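The Marsh Below Sobczak Road

Drive north out of Grerari and the road drops off the last hill into a wide flat valley. For most of the last century this was hayfield. Farmers cut straight ditches through it to carry the water off, and the Flulis River was pushed against the east side of the valley and kept there with a levee. Today the lower end is marsh again, and the river goes more or less where it wants.

The work started at the old Gumero farm, where the ground had always been the wettest. Crews plugged the main ditch in 2 places and opened a gap in the levee just below the Sobczak Road bridge. The first December after that, high water came through the gap and stayed on the fields until spring. Cattails came up on their own. Willows were planted along the new channel, and beavers cut down a good share of them.

Water moves slowly here now. A storm that used to run down the ditches and into the river in one night takes three days to work its way through the marsh. Mud settles out along the way, mostly in the upper ponds, and the water that leaves the lower end is a good deal clearer than what comes in.
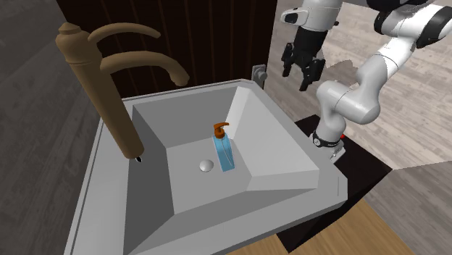

The change has not been easy for everyone downstream. Two families on the west side lost the use of their lower pasture for part of the year, and one well had to be moved to higher ground. A drainage agreement now sets how high the water can stand at the bridge. When it goes over the mark, boards are pulled from a control gate until it comes back down. The gate is checked by hand, and in leaf season it clogs.

Birds were quick to find the place. Pintail and teal use the open ponds in winter, and rails nest in the thick sedge near the old barn foundation. Fish have taken longer. Young trout show up in the side channel during the cool months, but by midsummer the shallow water is too warm for them and they move back to the main river. More shade would help, and the willows that the beavers left alone are still short.

A gravel path follows the top of the levee for two miles, from the bridge to a low wooden platform at the edge of the biggest pond. The parking area on Sobczak Road holds 10 cars. Dogs are allowed on a leash except during nesting season, when the far half of the path is closed. Rubber boots are a good idea from late fall on. The stretch past the second bend floods first, and the only way back is the way you came.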